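Learning to put a computer back together

Oct 6, 2021

Jeanine Van Beek has spent most of the past two years on a question that sounds narrow: when a robot inserts a part into a desktop computer, at what moment should it stop trusting its cameras? Her group at Restinier published its method in August, and she agreed to go through the result with us, together with Thắng Đàm, who wrote the control software.

The method is called Velow. It splits each insertion into an approach, guided by vision, and a contact stage, guided by force readings at the wrist. Earlier systems, including the group's own, switched between the two at a fixed height above the board. Velow learns the switching point for each part from demonstrations.

"A fixed height is a reasonable choice if you only ever handle one component," Van Beek said. "An expansion card and a processor behave differently on contact. The card tolerates some tilt on the way in. The processor tolerates almost none."

The training set is small by current standards. Đàm recorded 40 demonstrations for each part by guiding the arm remotely, and labelled the first contact in every one by hand. He said the labelling took longer than the recording.

"I tried to detect contact automatically from the force signal," he said. "Cables spoiled it. A cable brushing the gripper looks very much like the edge of a card touching a slot, at least for the first few readings."

The group uses complete towers for this reason. Bare boards are easier to reach and easier to photograph, but Van Beek considers results obtained on them hard to carry over. The power supply, the drive cage and the wiring all restrict the path of the arm, and they also block the view of the slot at the point where the view matters most. 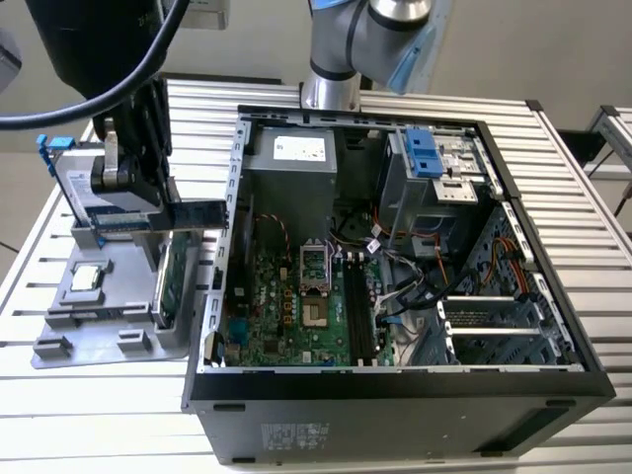
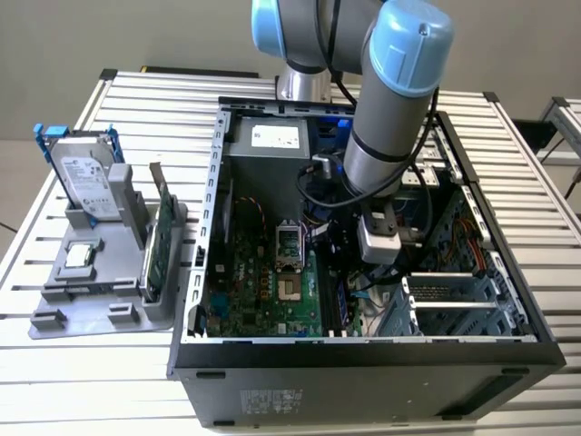

Parts are presented in a fixture whose recesses hold each one in a known pose. Van Beek described this as a deliberate limit on the study. Picking parts out of a heap is a separate problem, she said, and mixing the two would have made the failures impossible to assign.

The headline figure concerns the expansion card. Over 100 attempts, the fixed-height controller failed 26 times. Velow failed four times under the same conditions. An attempt was counted as a failure if the card was not fully seated, if the force limit was reached, or if an operator had to step in.

Asked about the four remaining failures, Đàm said that all of them began with the card slipping in the grip before contact. The controller then assumed an edge position that was no longer correct.

"The switch happened at the right moment, but with the wrong estimate," he said. "More demonstrations would not repair that. We need to measure the card again after it has been lifted."

Results for the processor are weaker, and the paper reports them separately. Van Beek declined to combine the two into one success rate. The socket has to be open before the robot starts, and the present method covers placement only. Closing the load plate afterwards is left to an operator.

Memory modules were dropped from the study at an early stage. The force needed to seat them was close to the limit set for the wrist, and the group did not want to raise that limit for a single part.

A second laboratory, Ernumow, has begun to repeat the card trials with a different gripper. Van Beek said she expects the learned switching points to change, as finger stiffness affects how early contact can be felt. Whether the demonstrations themselves can be reused is less certain.

"If they have to record everything again, then the method is tied to our hardware more closely than the paper suggests," she said. "I would want that published as well."

Đàm is meanwhile rewriting the labelling tool so that two people can mark the same recording independently. His own labels, checked against a second pass made some weeks later, differed most on the processor. He intends to include the comparison when the recordings are released.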